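Swapping the CPU in an old workstation tower is a lovely bench job, and you can do it in one sitting! I use the Hevberg bench guide and my own notes from July.

1. Shut down, unplug, and ground yourself. Read the lid of the chip before you go near the socket – XEON is engraved on it, and the model string should match your board's support list.
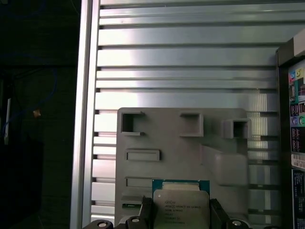
2. Lay the tower on its side and take off the side panel. Free the socket lever and lift the metal frame all the way up. Keep fingers, sleeves and screwdrivers well away from those pins! 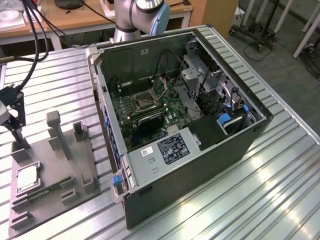
3. Look over the memory slots while everything is so easy to reach. Push any loose module down until both ends click.

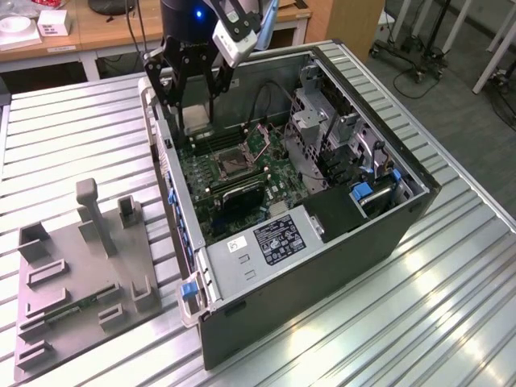

*Memory slots on the green board, side panel off.*

4. Line up the corner mark, lower the chip straight down, then close the frame and lever. Add a small dot of paste and fit the heatsink last.
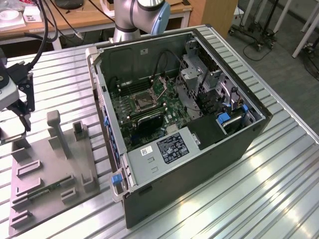

**Do I need to reinstall the operating system afterward?**

Usually it boots as before. Go into the BIOS setup first and check that the new chip is listed.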